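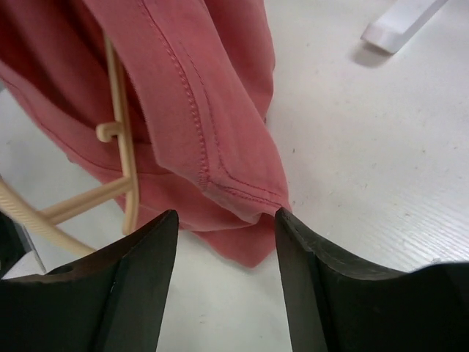

A Rutherford procura pessoas para o serviço de triagem, dobragem e colocação em cabide de roupa usada, no armazém de Memevberg. O trabalho é feito de pé, em mesas individuais, e consiste em pegar em cada peça, ver o estado em que se encontra, decidir o destino e deixá-la pronta para a loja. A maior parte do que passa pelas mesas é roupa de algodão do dia a dia, do género da peça rosa-salmão com o cabide de plástico bege: tecido já com algum borboto, bainha com pesponto, cor um pouco desbotada. Uma peça nessas condições tem lugar na loja, desde que as costuras estejam inteiras e não haja manchas. É este tipo de avaliação que se faz ao longo do turno, peça a peça.

Sobre o serviço

A Rutherford recolhe, trata e revende vestuário em segunda mão. A roupa chega ao armazém em sacos fechados, já lavada, e é distribuída pelas mesas no início de cada turno. O armazém trata 3.000 peças por semana em época normal. Na mudança de estação o volume sobe e abrimos lugares novos, que é o caso deste anúncio.

As peças aprovadas seguem para a loja Ralavura, no mesmo edifício, ou para a venda por catálogo. As que não servem para venda são encaminhadas para reaproveitamento de fibra. Há ainda uma terceira via, a dos arranjos, para roupa que precisa apenas de um botão, de um fecho ou de uma bainha refeita. Quem está na triagem não faz arranjos, mas tem de saber reconhecer o que vale a pena mandar arranjar.

Lugares em aberto

Estão abertos 5 lugares, todos para a mesma função: operador ou operadora de triagem e apresentação de vestuário. Não é exigida experiência anterior. Pessoas que tenham trabalhado em lavandaria, loja de roupa, confeção ou hotelaria costumam adaptar-se depressa, mas a formação inicial é igual para todos.

O que se faz em cada turno

Abrir os sacos e separar a roupa por tipo: malhas, camisas, calças, vestidos, criança, roupa interior térmica. A roupa de cama e as toalhas vão para outra secção e não passam pelas mesas.

Examinar cada peça pela frente, pelas costas e pelo avesso. Verificar colarinhos, punhos, axilas, bolsos e bainhas. Nas camisolas de manga curta de algodão, os pontos que mais falham são a gola e a bainha da manga. Passa-se o dedo ao longo do pesponto e puxa-se de leve; se a linha ceder, a peça vai para arranjos.

Retirar o borboto quando for pouco. Temos máquinas de mão para isso em todas as mesas. Borboto espalhado por toda a frente não se trata e a peça baixa de categoria.

Esvaziar bolsos. O que aparecer (moedas, chaves, papéis) é entregue ao chefe de turno e registado no caderno.

Colocar em cabide ou dobrar, conforme o destino. As peças de loja vão em cabide e as de catálogo vão dobradas.

Pôr a etiqueta com tamanho, categoria e código do dia.

Como colocamos as peças em cabide

Incluímos esta parte porque é uma das tarefas que se pede no dia da prova prática e os candidatos perguntam sempre.

Estende-se a peça sobre a mesa, com a frente para cima, e alisa-se com a mão aberta do centro para os lados. O cabide entra por baixo, pela bainha, e sobe até aos ombros. Não se mete o cabide pela gola, porque alarga a malha e a peça fica com a gola ondulada. Depois acertam-se as costuras dos ombros com os braços do cabide e levanta-se pelo gancho. Se a peça descair para um lado, volta à mesa.

As malhas grossas não vão em cabide. Dobram-se em três, com as mangas para trás, e ficam em prateleira.

As camisas levam o primeiro e o terceiro botão apertados. As calças penduram-se pelo cós. Os vestidos de alças levam as fitas interiores presas ao cabide, se as tiverem. Quando a peça não as tem, usam-se cabides com entalhe, que estão no carrinho ao fundo da sala.

Há cabides de vários feitios e cada um tem o seu tabuleiro. Pedimos que não se misturem. Os partidos ou lascados saem de serviço de imediato, já que puxam fios.

Categorias

Categoria A: sem defeito visível a um braço de distância e sem defeito ao toque.
Categoria B: cor desbotada por igual, borboto ligeiro, pequenas marcas de uso.
Categoria C: defeito localizado que o cliente deve conhecer, assinalado na etiqueta.
Arranjos: defeito que se resolve na costura.
Fibra: tudo o resto.

As dúvidas entre B e C são as mais frequentes. Na formação trabalhamos com um conjunto de peças de referência que fica depois disponível na sala, para consulta. Em caso de dúvida, a peça fica no cesto amarelo e é vista em conjunto no fim da manhã.

Condições

Contrato a termo de seis meses, com possibilidade de renovação.
Horário da manhã, das 7h30 às 13h30, ou da tarde, das 14h00 às 20h00. O turno é escolhido na candidatura e só muda por acordo.
Pausa de vinte minutos a meio do turno, paga.
Vencimento mensal bruto de 1.513 euros, mais subsídio de refeição.
Bata, luvas e máscara fornecidas pela empresa. O calçado é da responsabilidade de cada um e tem de ser fechado.
Desconto de trabalhador na loja Ralavura, a partir do segundo mês.
Transporte: a linha 202 para em frente ao portão do armazém. Há estacionamento para bicicletas no pátio.

As mesas têm altura regulável. Quem precisar de trabalhar sentado parte do turno deve indicá-lo na candidatura. Temos bancos altos e isso não conta contra ninguém na seleção.

O que pedimos

Idade mínima de 18 anos.
Capacidade para estar de pé durante períodos longos e para levantar sacos até 12 quilos.
Boa visão de cor, com ou sem óculos. A separação de pretos e azuis-escuros dá origem a muitos enganos e fazemos um teste simples.
Leitura de etiquetas de composição e de lavagem. Os símbolos são ensinados na formação.
Português suficiente para compreender instruções de trabalho. Na sala fala-se também inglês.
Tolerância a pó de tecido. Pessoas com asma ou alergias respiratórias devem falar connosco antes de se candidatarem, para verem a sala e a ventilação.

Não pedimos carta de condução, nem habilitações mínimas, nem fotografia no currículo.

Formação

A formação dura quatro dias e é paga como trabalho normal. No primeiro dia vê-se o percurso completo da roupa, desde a chegada dos sacos até à loja. No segundo e no terceiro trabalha-se à mesa, ao lado de uma pessoa da equipa. No quarto dia cada um faz a sua mesa sozinho, com revisão de todas as peças no final. Durante o primeiro mês a revisão continua, por amostragem.

A responsável pela formação é Davina Drummond. O chefe do turno da manhã é Majdi Rawashdeh e a chefe do turno da tarde é Isla Farquharson.

Não trabalhamos com prémios por peça. Existe um ritmo de referência, que é afixado na sala, mas só é aplicado depois do segundo mês e serve sobretudo para distribuir os sacos pelas mesas.

Como se candidatar

As candidaturas fazem-se por formulário, na página da empresa, ou em papel, na receção do armazém. O formulário pede nome, contacto, turno pretendido e data em que pode começar. O currículo é facultativo. Quem o entregar deve limitá-lo a duas páginas.

No campo de texto livre, pedimos que responda em poucas linhas ao seguinte: que roupa costuma arranjar, guardar ou passar em casa, e como o faz. Serve para termos uma conversa na entrevista. Quem não tiver nada para escrever pode deixar em branco.

O prazo para entrega termina a 8 de setembro de 2020. As candidaturas recebidas depois dessa data ficam guardadas para a próxima abertura, prevista para abril.

Seleção

Todas as pessoas que reúnam os requisitos são chamadas para uma prova prática de quarenta minutos. Na prova recebem um saco pequeno de roupa e devem separar, examinar, atribuir categoria e deixar três peças em cabide e três dobradas. Ninguém tem de conhecer as nossas categorias antes; a folha está em cima da mesa durante toda a prova. Avaliamos o cuidado no exame das costuras, a arrumação da mesa e o resultado final. A rapidez não é pontuada.

Segue-se uma conversa curta com Pádraig Mac an tSaoi, do serviço de pessoal. A resposta é dada por telefone ou por correio eletrónico no prazo de dez dias úteis, também a quem não for escolhido.

Na prova e no trabalho não se usam anéis com pedras, pulseiras nem relógios de metal. Prendem nas malhas. Há cacifos à entrada.

Informações

Perguntas sobre a função: Davina Drummond, na receção do armazém, todas as manhãs entre as 10h00 e as 12h00.
Perguntas sobre contrato e horários: Pádraig Mac an tSaoi, pelo formulário de contacto da página, com o assunto "Triagem de vestuário".
Visitas à sala: por marcação, fora das horas de descarga. A visita demora um quarto de hora e não obriga a candidatura.

Os dados enviados são usados apenas para esta seleção e para a abertura de abril, se o candidato o autorizar no formulário. Quem preferir que sejam apagados antes deve pedi-lo por escrito ao serviço de pessoal.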